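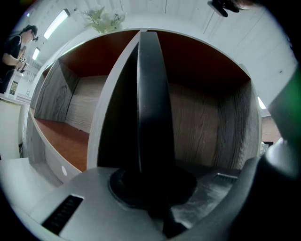
4.2 Seat power and reported satisfaction

The January survey covered 2000 passengers on two carriers, Jinon and Dirham. Of these, 500 flew in cabins with a working outlet at each seat – the rest had shared outlets or none. Satisfaction was scored at the end of the flight, before baggage claim.

Figure 2. Handheld grippers, one closed on the edge of a framed print.
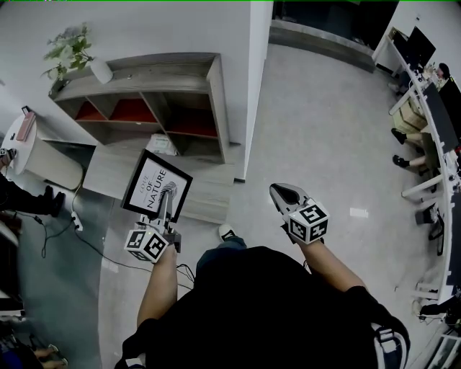
One Dirham passenger wrote that an outlet was no use to her once the plug kept falling out. Loose sockets were named in 300 comments, and we coded them apart from missing ones.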